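Review: the Heltodix sorting method, or how to teach two arms to tidy crayons

Saturday, May 5, 2018
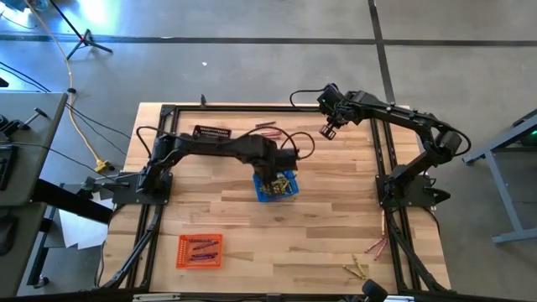 What it claims to do

Heltodix is a way of teaching a two-armed robot to sort small things into containers by showing it how, instead of writing out every movement by hand. You steer the arms through the job, the software watches through the cameras and records the joints, and after enough goes it has a stab at the job alone. The paper that came with it promises "robust bimanual sorting from modest demonstration". I have a kettle that promises a rapid boil.

We have had it on the bench at Jarnton since January. The task is crayons by colour: yellow and green into the blue basket, purple into the orange tray, and pink, in our version, into the black slotted holder, one to a slot. Pink was my idea and I have been reminded of it since.

Getting it going

The instructions run to 363 pages, of which 200 are an appendix. Clive Fairclough read the whole thing over two weekends and came back able to tell us that the calibration section is on the wrong side of the safety section. He is right, and you should read them in the other order.

Calibration itself is painless. You touch each gripper to a handful of points on the tabletop, the screen goes green, and you get on with your day. Bolting the arms to the rails took longer. Do it before you run the cables, and leave more slack than looks decent, as the elbow on ours likes a good stretch and will find the one tie you pulled tight.

Showing it the job

We recorded 200 demonstrations. The manual says you will settle into a rhythm, and I suppose people in galleys did. The first few are quite good fun. By the second afternoon you have opinions about crayons (the round ones roll, and the yellow ones seem to do it out of spite).

The part I liked best is the way Heltodix handles mistakes. Our old method, a home-made affair we called Panicker after its behaviour near the edge of the table, treated every fumble as rubbish and threw the recording out. Heltodix lets you keep it, provided you also show the recovery. So if you drop a crayon and pick it up again, you mark the drop, mark the pick-up, and it learns from both. My clumsiness was at last of some use to science.

Training then takes a night on our machine. Start it at home time and don't sit there watching the graph.

How well it works

We scored it in batches of 10 crayons, tipped out by hand, with no helping. On yellow and green it got 9 in the basket in a typical batch, and the one it missed had generally rolled up against a rail where neither gripper could get round it. A basket is a forgiving thing to aim at, mind you. Drop a crayon over it from any angle and it more or less goes in.

Purple was nearly as good. The tray is flat and wide, and the arm lays the crayons down in it side by side with a fussiness I found rather touching.

Pink was a shambles. The slots are narrow, the crayon has to arrive pointing the right way, and the method has plainly never met a tight fit it didn't want to lean on. It would line up, hesitate, line up again, then let go and leave the crayon on the table as if that had been the plan. We recorded extra demonstrations for this alone and got a small improvement, which vanished when Clive shifted the holder by the width of a thumb.

Handing things from one arm to the other sits somewhere between. It manages when both arms have clear room. When cables drape over the pieces it slows to a crawl, and once spent most of a minute carefully trying to pick up a shadow.

Against the other one

We also tried Bresier for a fortnight. Bresier is quicker to set up and needs far fewer demonstrations, and its slot work is better than Heltodix's, though that is a low fence. It is hopeless once anything goes wrong. Knock a crayon mid-task and it carries on to the basket and opens its gripper over it with nothing inside, very pleased with itself. Heltodix goes back and looks.

Would I keep it?

For loose objects going into roomy containers, yes, and we have. The recovery business alone is worth the weekends. For anything that has to fit into anything else, I'd wait for the next version or do it by hand. The log files are enormous, by the way: ours filled the shared drive before the end of the first week, so move them somewhere else before you start. The setting is on page 9 and is easy to miss.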